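Two fingertips, one bracket: comparing parallel grippers at Drorkham

By Tracey Entwistle

The gripper comparison at the Drorkham lab began with a purchasing question. Hashini Gamage, who runs the manipulation bench, had to choose a fingertip for the arms going to the Plundville site, and the supplier data sheets gave stroke, force and mass but no indication of how either design would behave on thin-walled objects.

"The sheets are accurate as far as they go," Gamage says. "They tell you what the actuator does. I needed to know what the contact does."

Two candidates were tested. The first is a plain flat pad, used at Drorkham since the bench was set up. The second is a plate finger with a notch cut into the inner edge, drawn by Gamage's colleague Gheorghița Mocanu. Both bolt to the same bracket and are driven by the same motor, so a swap takes four screws and a re-zero of the opening width.

The test set was kept small: nested cups, a cardboard sleeve, a short length of tube and a bottle cap. Each object was presented in fixed orientations, and an operator drove the arm through the grasp by hand controller. A grasp was scored as good if the object cleared the table, stayed up for five seconds and could be set down without tipping. Each fingertip was given 256 attempts.

The flat pad was good on 171 of them. Mocanu's finger was good on 104 of its first run, a result Gamage describes as "clear, and not very useful."

Asked why, she points to the opening width. The notched finger had been zeroed at the tip, while the flat pad had been zeroed at mid-plate. At the same commanded width the two did not present the same gap to the object. "We were comparing two calibrations. The fingertip was a secondary effect."

The run was repeated with both zeroed against the same gauge block. Gamage prefers not to give a single figure for the second run. Results differed so much from one object to the next, she says, that a total hides the part she cares about. On the tube, the notch located the object and held it with less force. On the sleeve it made no measurable difference. On the bottle cap it was worse, as the cap tended to seat in the notch at an angle and stay there after release.

The cups were the hardest case for both. A single cup deforms under a firm grip. A stack is stiffer but has several rims, and the finger can close on one rim while the operator believes it is closing on another.

That led to the second half of the work, on cameras. The bench had used one overhead camera, which shows the table well and the contact badly. Clive Holroyd added a small camera at the wrist, looking out between the fingers.

"With the overhead view you are judging height from shadow," Holroyd says. "From the wrist you see the gap, and you see whether the thing you want is in it. You lose sight of what the rest of the arm is doing."

His main concern was occlusion. The plate fingers are wide, and an object slightly off center goes behind one of them early in the approach. Operators compensated by rolling the wrist, which cost time and on some attempts moved the fingers off the line they had already set up. Holroyd tried tilting the camera down in steps of five degrees. More tilt gave a better view of the contact and a larger area of the image filled by bracket.

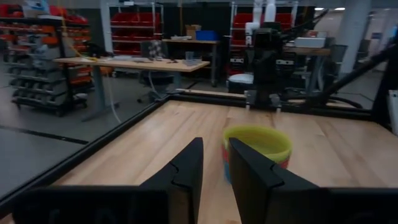
The setting now in use is a compromise between those two, and Holroyd expects to change it again when the narrower plates are cut. He would also like to lock the exposure. The ceiling lights enter the view at some wrist angles, and the automatic setting then darkens the table when the operator most needs to see it.

The controller comparison was shorter. Two input devices were on hand, a six-axis puck and a handheld tracked unit. Gamage found the puck slower and more repeatable. Mocanu, who did most of the driving, preferred the tracked unit and still does.

"For long moves I want my hand to be the arm," he says. "For the last two centimeters I would accept the puck. Switching in the middle is bad, so I pick one."

The logs, 842 in all with the practice runs included, have been passed to the Whiteley office, where Carolina Guerreiro is sorting failures by type. Gamage has asked her to separate missed approaches from slips, a distinction the original score sheet did not make.

No order has been placed for Plundville. Gamage says the flat pad would be acceptable there, and that a revised notch with a shallower cut goes on the bench in June.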